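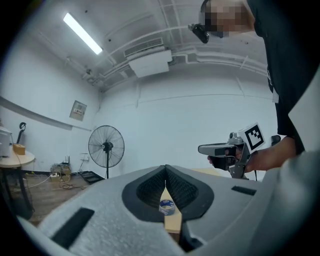

4.2 Recording a session with two operators

Use this procedure when two people work at the same table, each with a hand-held gripper. For one operator, follow section 4.1.

Before you start

Check that both grippers are charged and that each one shows up by name on the Bevex session page. The marker on top of each gripper must be clean and flat. Replace it if a corner has lifted.

1. Put the task object on the table where both operators can reach it. A roll of tape is a good first object. It is easy to grip from the side and does not roll away when it lies flat.

2. Turn on the ceiling lights and leave them on for the whole session. Do not change the lighting between takes.

3. Each operator squeezes the gripper fully closed, then fully open, 2 times. The finger reading on the session page should follow the movement. If it sticks, see section 7, Finger calibration.

4. Press Start on the session page and wait for the tone.

5. Carry out the task at a normal working speed. Keep your free hand away from the object. Approach with the fingers open and close them only when the object is between the pads.

6. Put the object down, open the fingers and hold still until the second tone. The take is saved at that point.

7. Move the object to a new spot and repeat from step 4.

Note: A full set is 200 takes. Swap operators after every 17, so that the set does not lean toward one person's way of reaching.

Note: Failed grasps are kept. Mark them Failed on the session page and go on. Delete a take only if the wrong task was carried out.

Caution: Keep fingers and badge cords clear of the gripper pads.

Caution: Do not cover the marker with your hand or sleeve. Takes in which it is hidden for more than 4 seconds are rejected when the set is uploaded.

Uploading

Connect both grippers to the dock and select Upload set. A full set takes nearly 2 hours. Leave the dock powered until the status line reads Complete. Questions about rejected takes go to Daranee Petchrat at the Zasavska office.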